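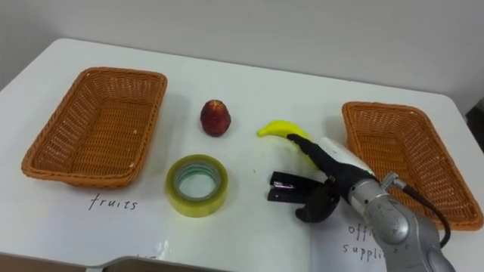
Two wicker baskets on a white table, the left one marked "fruits".

The basket trade comes back to town

For most of the last century, if you bought a basket in Wekthorpe it had been made within a mile of the shop. The osier beds ran along the river below the church, and the weaving sheds stood behind the high street, where the car park is now. The last shed closed when plastic crates became cheap, and the beds were left to grow wild.

They are being cut again. Over three winters a small firm called Dundono has cleared and replanted 15 acres of the old ground, and it now supplies willow to weavers across the county. Its workshop, in a former seed store on the station road, turns out log baskets, bread trays, shoppers and the shallow open trays that greengrocers used to set in their windows.

Willow is harvested once the leaves have dropped. The rods are cut close to the ground, sorted by length and tied in bundles known as bolts. What happens next decides the colour. Rods dried with the bark on are called brown willow, though they may be green, grey or nearly black. White willow is stood in water until spring and then stripped. Buff willow, the warm tan most people think of as basket colour, is boiled for several hours before the bark comes off, and the tannin stains the wood underneath.

Dried rods have to be soaked again before they can be worked. Stripped willow needs an hour or two, but brown willow can take a week in the tank, and a weaver who misjudges it loses the batch. Rods that are too dry crack at the first bend. Left too long, they turn greasy and the skin slips off.

A plain round basket takes an experienced maker half a day. Rectangular ones take longer, as the corners must be kept square while the sides are pulled tight. The border is the hardest part to learn. Beginners on the workshop's May course usually spend the whole of the second afternoon on it, and several take theirs home to finish.

Price is the difficulty. A handmade shopper from Dundono sells for £56, and an imported one of much the same size can be had at the garden centre for a quarter of that. The firm makes up the gap with bulk orders. Russo, the bakery on the market square, took 500 bread trays when it refitted its shops, and has since come back for more. Zalletti, a restaurant supplier, buys the smaller sizes for hotel breakfast tables.

Looking after a basket is simple enough. Keep it away from radiators, which make the willow brittle. Brush out crumbs and soil, and once or twice a year wash it in cold water and let it dry outdoors in the shade. Mould comes from damp cupboards, and will usually scrub off with a little salt. A broken rod in the side can be replaced by any weaver. A broken base often costs more to mend than the basket is worth.

Old Wekthorpe baskets still turn up at house sales. The local ones have a three-rod border and a twisted handle pegged on the left side, and a good potato basket with its original base sold this year for £889. Dundono will look at old pieces brought to the workshop on open mornings and give a price for repair. Places on next May's course go on sale in the autumn.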